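Can I take the seminar and the lab course in the same semester?

Posted by lallska

I am in the second year of my undergraduate program and I want to begin with research before I graduate. My department offers a reading seminar (number 211) and a lab course (number 131). The catalog says that 131 is "recommended" before 211, but the registration page lets me add both. My plan would be 17 credits in total. Has anyone done this? I also work as a grader in the evenings, so I am a little afraid of the workload.

rosico

Yes, it is possible. I did it with 16 credits and it was hard until the midterm, then better. "Recommended" means that the system will not stop you. Write to the instructor before you register.

Pacheco

I would like to give a longer answer, as I was a teaching assistant for the seminar for two semesters. The order I suggest is this:

1. Ask for the syllabus of both courses. The department office sends it by email if it is not yet online. Compare the weeks in which the big reports are due.

2. Look at the lab hours. In our department you reserve a time for the bench, and the evening hours are gone first. With your grading job this can be a problem.
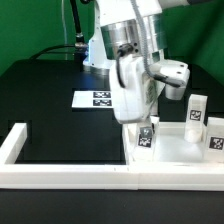
3. Talk with your adviser before the add deadline. Over 18 credits you need a signature, but with 17 you do not.

4. If you must choose one, take 131 now. The seminar is offered again in the spring, and a professor who knows you from the lab can write you a better letter.

aria_

same question here but for the 200 level statistics course, did you find out?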